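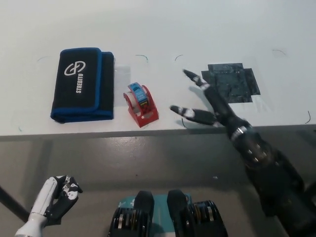

Figure 4. Worktable with fabric pouch and tape dispenser.

4. Setting up the Livari height-adjustable worktable

4.1 Before you start
Read this section through before connecting the table to power. The frame must already be assembled as described in section 3, with all eight leg bolts tightened.

The Livari is supplied with either the Kalness or the Istberg control box. The name is printed on the underside of the box, next to the power socket. The steps are the same for both unless noted.

CAUTION: Keep at least 300 mm of clear space above the table and on all sides through its full range of travel. Check for shelves, window sills and open drawers.

4.2 Leveling the feet
1. Place the table in its final position.
2. Turn each foot clockwise until it is fully retracted.
3. Lay a spirit level along the long edge of the top.
4. Extend the feet at the low end until the bubble is centered.
5. Repeat along the short edge.
6. Press down on each corner. If the table rocks, extend the foot on the loose corner a quarter turn at a time.

Note: On carpet, check the level again after a week. The feet will settle.

4.3 Connecting the control box
1. Slide the control box onto its rail until it clicks.
2. Plug the leg cables into sockets M1 and M2. Either leg may go to either socket.
3. Plug the hand switch into socket H.
4. Fix the cables under the top with the clips supplied, leaving enough slack for full travel.
5. Connect the power cord.

WARNING: Do not run the power cord between the crossbar and the top. It can be crushed when the table is lowered.

4.4 First reset
1. Press and hold the Down button until the table stops at its lowest point.
2. Release, then hold Down again until the display shows 800.
3. Raise the table by a short distance and confirm that both legs move together.

If the display shows E3, the reset was not completed. Unplug the table, wait one minute and repeat from step 1. Istberg boxes also beep twice - this is normal.

4.5 Storing a height
1. Move the table to the height you want.
2. Press M, then a number from 1 to 3.

Stored heights are kept if power is lost. A new reset erases them on Kalness boxes only.

Go on to section 5 to fit the Benedetti cable tray.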